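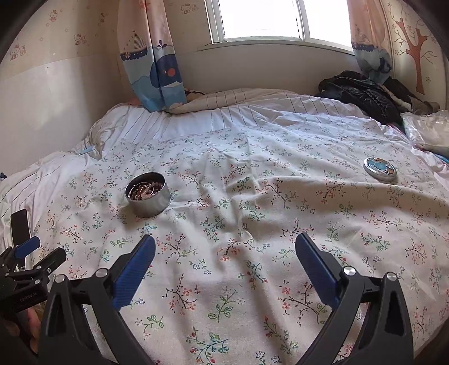 An open tin of beads on a flowered cloth.

The case for fewer dice in skirmish games

Most tabletop skirmish rules ask for too many dice. I have argued this at the club for years, and the spring campaign of Endamness gave me enough material to set the argument down properly.

Endamness, for readers who have not met it, is a fantasy skirmish game for two players with 8 figures on a side. A shooting attack is resolved in four rolls: to hit, to wound, to save, and then a location roll if the save fails. Each roll uses a different target number, and two of them are modified by tables on facing pages of the rulebook. Its defenders say that this gives texture. My view is that it gives delay, and that the texture can be had more cheaply.

Consider what the four rolls do. If a figure hits on a four or better on a six-sided die, wounds on a four or better, and the target saves on a five or better, the chance of a damaging shot is one half times one half times two thirds, or one sixth. A single roll needing a six produces the same result. The location roll then decides the effect. It can be kept, and it should be, but the three rolls before it can be folded into one with no change in the odds at all.

The usual reply is that the separate rolls involve both players. The defender rolls the save, and so has something to do during the opponent's turn. I take this seriously. A player who sits idle for ten minutes stops watching the table. But rolling a save is a weak form of involvement. The defender makes no choice. He picks up a die, throws it, and reads it. If involvement is the goal, the rules should offer a decision, such as whether to drop prone and lose the next move, or stand and accept the full risk.

Zusteo does this well. It is a smaller game with a plainer rulebook, and every attack is one roll against one number. Before the roll the defender picks one of 3 reactions, each with a cost. In play the attacker has to guess at the reaction when choosing a target, and the defender has to judge which figures are worth protecting. More thought goes into one exchange than into a whole turn of Endamness, and it takes less time.

I kept a log during the campaign. Over 6 games of Endamness my opponents and I resolved 143 shooting attacks. Only a handful came down to a rule that a single modified roll could not have handled, and all of those involved the armor-piercing trait. That trait changes the save and leaves the wound roll alone. In a one-roll system it becomes a plus one on the attack against armored targets. The odds shift slightly. I don't think any player would feel the difference across an evening.

Lăcrămioara Pîrvu, who beat me in most of those games, disagrees, and her objection is better than the one about involvement. She holds that a chain of rolls makes a story. The arrow strikes, it bites, the shield fails. When a single die decides everything, there is no near miss, only a miss. I accept that some players want this and that a probability table will not talk them out of it. I would only say that the story wears thin by the fortieth archer. A good compromise is to keep the long procedure for leaders and champions, where a near miss matters, and use the short one for everyone else.

Emilian Pană has tried that split in his house rules for Bustos. Leaders get the full sequence and the rank and file get one roll. His draft still has problems, mainly with mounted figures, which fall between the two classes, and with the morale test, which he left as it was and which now takes longer than the fighting. I would cut the morale test to one roll per side per turn.

There is also the matter of markers. Games with many rolls tend to have many intermediate states: stunned, pinned, bleeding, shaken. Each needs a token, and each token has to be remembered, moved with its figure, and removed at the right moment. Prostness, which I otherwise like, can put four tokens beside a single spearman. Two states are enough for a skirmish game. A figure is steady or it is shaken, and anything worse takes it off the table.

None of this applies to large battle games, where units roll by the handful and the results average out. Those have their own faults, chiefly the time spent picking out the misses.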